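Home | About Us | Our Work | News | Shop | Contact

Sinaga opens collection of used tennis balls at 156 places

8 January 2024
By Zübeyde Baysal, Press Office

The sports reuse company Sinaga announces today the start of its winter collection of used tennis balls. From this week, clubs, schools and private players can bring their old balls to 156 collection places. The collection stays open until the end of February.

A tennis ball has a short life on the court. The gas inside goes out slowly through the rubber, also when the ball is not played, and after some weeks the bounce becomes too low for a serious match. The felt is often still in good condition at this moment. Most of these balls are then put in the normal rubbish, together with the container in which they were sold.

In the last winter collection Sinaga received 3844 balls from clubs and families. The company wishes to receive more this year, and for this purpose it has made the rules more simple. It is no longer necessary to register before bringing the balls. Clubs which have more than 500 balls can ask for a collection by van, free of charge. Smaller quantities should be brought in a bag or a box which can be closed.

"We had many telephone calls last year from players who had only a few balls and who thought this was not enough for us," says Noeline Hoani, head of collections at Sinaga. "I would like to say clearly that one ball is enough. Please bring it when you are anyway passing by."

All balls are sorted by hand at the Sinaga workshop. Balls which still have a usable bounce are given to schools for beginners' lessons. The second group goes to Brikotik, a maker of school furniture accessories, where the balls are cut and put under the legs of chairs, so that the noise in the classroom is lower. Balls with open seams or with damaged felt are sent to Erex, where the rubber and the felt are separated and the rubber is ground for use in floor mats.

New in this year is the collection of the containers. Many players keep their balls in the container for a long time, and it was often asked if both can be brought together. The answer is now yes. The paper label can stay on. Lids should be taken off and put in a separate bag, for the reason that they are made of another material. Metal containers are accepted too, but the ring must be removed first, as it can cut the hands of the persons who sort.

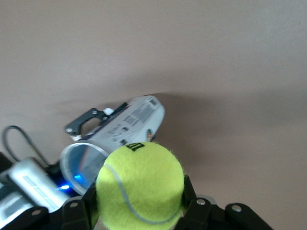 The brand of the ball is not important for the collection, and the printed logo does not need to be cleaned off. Yellow balls, coloured children's balls and balls for clay courts are all welcome. Sinaga cannot accept balls which were used by dogs, balls which are wet, or balls filled with other materials. Padel balls can be brought, but they should be kept in their own bag.

Schools which wish to receive balls for lessons can write to the workshop before the end of the collection. One school can ask for up to 100 balls. The delivery is made together with the van round, and the school pays nothing for it. Chair sets from Brikotik must be ordered from Brikotik directly.

The list of all collection places, with the opening hours, is on the Sinaga website. A poster for club houses can be ordered there in two sizes.

For the press: Noeline Hoani is available for interviews by telephone on working days in the morning. Visits to the sorting workshop are possible for small groups and should be agreed with the press office one week before.

Contact: Press Office, Sinaga | Copyright Sinaga 2024. All rights reserved | Back to top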